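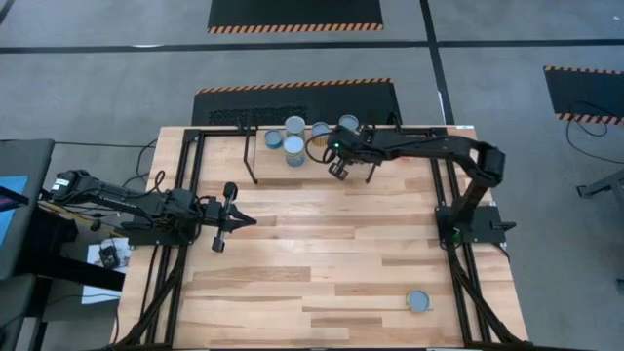
Ruan Chauke wrote in after my last post to ask whether the Vurneck two-arm kit is worth the money if all you ever want to do is stock a shelf, and could I please skip the spec sheet this time. Fair enough, Ruan! I do get carried away with spec sheets.

So, the short version is yes, if you have patience and a table you don't mind giving up for good. The kit comes from a small outfit called Plilcombe, and I've had mine since May. You get two arms, the clamp-on plates, a wrist camera, a bag of cables and a manual that is mostly diagrams. No table, no cans, no snacks. I spent $85 extra on the longer cable set and I'd do it again tomorrow, because the standard ones are only just long enough if you never want to move anything (I always want to move something).

I use cans as my test for pretty much everything. They're cheap, they're all slightly different heights, and they roll when you get it wrong, so you find out fast. My routine is to bunch them up at the back of the table and have the arms sort them onto a low shelf. The software is called Ekden and it lets you teach a move by dragging the arm through it by hand, which I love, and then it makes you name every single move before it will save, which I do not love. I now have 624 saved moves and a good few of them are called "can again."

Setup took me six evenings. Plilcombe's page says one afternoon, and maybe it is if you've built one before - I hadn't, and I put the left plate on backwards. Twice.

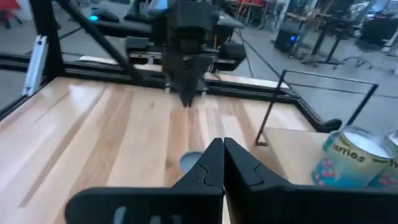 Fingers closed, berry can close by.

The fingers are the part I'd argue about. They're flat and they hold their line nicely, and they're great on anything with straight sides. Lids are another story. A lid lying flat on the wood is a misery to pick up, and I've mostly given up and started nudging them to the edge of the table first. Pillay sells a set of softer finger covers that a couple of you have recommended in the comments, and they're in my cart, so watch this space.

Noise is fine, by the way. I can hold a phone call next to it. Support has been friendly but slow, and they answered my question about the backwards plate with a very polite diagram.

Would I pay the full $700 for the service plan on top? Nope. Everything it covers so far I've fixed with a hex key and some muttering, and the parts list is open to anybody.
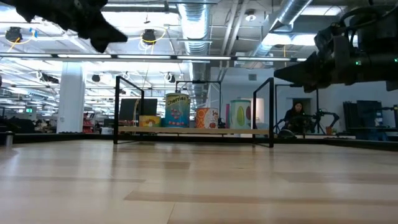 What I'd buy first

The kit, the long cables and a decent hex key set. Leave the service plan for later, you can add it any time in the first year. If your cans are mostly tall ones, start with those and save the short ones for when you're feeling brave. Ruan, let me know which way you go, and if you want my saved moves I'm happy to send them over (you'll have to rename them yourself, sorry!).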